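Häufige Fragen zur Datenaufnahme Greifen aus der Kiste
Projekt Tonholm, Arbeitspaket Beispieldaten
Stand: 26. März 2021

Was wird aufgenommen?
Aufgenommen werden einzelne Greifversuche an ungeordnet liegenden Objekten in einer Metallkiste. Ein Versuch beginnt mit der Anfahrt über die Kiste und endet, sobald der Arm die Ablageposition erreicht hat oder der Versuch als Fehlgriff markiert wurde. Zu jedem Versuch werden Bildfolge, Gelenkwinkel, Greiferöffnung und Ergebnis gespeichert.

Wie viele Versuche umfasst ein Satz?
Ein Satz hat 1000 Versuche. Im ersten Satz (Vutirdale) waren nach der Prüfung 964 verwertbar, davon 802 mit Ergebnis »gegriffen«. Der Rest der verwertbaren Versuche sind Fehlgriffe.

Werden Fehlgriffe gelöscht?
Nein. Fehlgriffe gehen mit eigener Kennung in das Training ein. Gelöscht werden nur Versuche mit unvollständiger Bildfolge, mit Zeitversatz zwischen Bild und Gelenkwinkeln oder mit Eingriff einer Person in den Arbeitsraum.

Welche Objekte kommen in die Kiste?
Pro Belegung liegen bis zu 12 Objekte in der Kiste. Die Auswahl erfolgt aus der Objektliste, nicht nach Augenmaß. Kantige, runde und zylindrische Formen sollen gemischt vorkommen, ebenso matte und gemusterte Oberflächen. Eine schwache Belegung ist zulässig und gewollt, da das Modell auch die letzten Objekte einer Kiste greifen muss. Typisch ist dann eine Lage mit Bausteinplatte, grauem Etui oder Beutel und einem gekippten Zylinder nahe der Vorderwand, jeweils mit freiem Boden dazwischen. 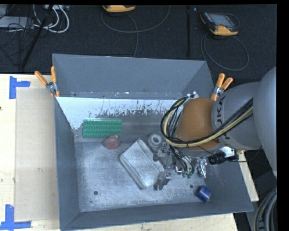

Muss die Kiste fixiert werden?
Ja. Die oberen Ecken werden mit Federklemmen gesichert. Nach jedem Wandkontakt ist die Lage der Kiste zu prüfen. Bei Verschiebung wird die Aufnahme angehalten und die Kalibrierung wiederholt.

Stören Kratzer und Reflexe auf dem Kistenboden?
Für die Aufnahme nicht. Der Boden wird weder lackiert noch abgedeckt. Im Datensatz Ultilmont wurde mit abgedecktem Boden gearbeitet; das daraus trainierte Modell hat auf blankem Metall wiederholt Kratzer als Objektkanten bewertet. Verschmutzungen werden vor Beginn eines Satzes entfernt.

Wer legt den Greifpunkt fest?
In der ersten Hälfte eines Satzes wird der Greifpunkt von der Bedienperson am Bildschirm gesetzt. In der zweiten Hälfte schlägt das Modell vor, die Bedienperson bestätigt oder verwirft. Verworfene Vorschläge werden ebenfalls gespeichert. Das Verfahren ist im Bericht Yordanov, Abschnitt Annotation, beschrieben.

Wann wird neu gemischt?
Nach drei Fehlgriffen in Folge am selben Objekt oder wenn die Kiste leer ist. Gemischt wird von Hand bei stillgesetztem Arm. Einzelne Objekte dürfen nicht in eine günstigere Lage gedreht werden.

Darf die Kamera während eines Satzes verstellt werden?
Nein. Wird sie berührt, endet der Satz. Die bis dahin aufgenommenen Versuche bleiben gültig und werden als Teilsatz geführt.

In welchem Format werden die Daten abgegeben?
Ein Verzeichnis je Versuch, dazu eine Tabelle mit Kennung, Belegung, Ergebnis und Bedienperson. Der nächste Satz ist für Mai vorgesehen; bis dahin bleibt das Format unverändert.

Wer ist Ansprechpartner?
Milovan Nedeljković, Datenaufnahme. Rückfragen bitte mit Satz- und Versuchsnummer.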